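Ticket 2114 – Pale grey bag, zip sticking partway
Status: Open, waiting on wax
Logged: 2026-05-28 by Nithin Pai, Clistotlow store room
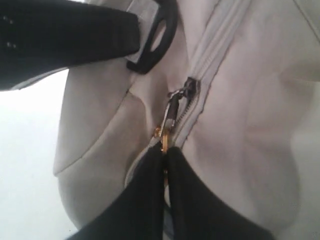
Third complaint about this zip, first one in writing. It runs fine for a bit, then digs in its heels and wants a negotiation.

Tried so far:

1. Pulled harder. Not recommended, though everyone has done it.
2. Went over the teeth with a dry toothbrush. Out came grey fluff and one crumb of muesli bar. Slight improvement.
3. Rubbed a pencil along both sides. Better for 77 pulls (yes, I counted, it was a slow arvo), then back to its old behaviour.
4. Checked for fabric caught behind the slider. Couldn't find any.

Mirkura's help line suggested I "avoid overfilling". The bag was empty when I rang.

Please don't use cooking oil. Bag 646 had the oil treatment and now lives in the shed.

Update: Mabuza have zip wax in again, so I've ordered a stick. If that fails I'll ask Geltine to quote on a new slider – their last quote was $300, for a bag I could replace twice over at that price. Leaving this open until June.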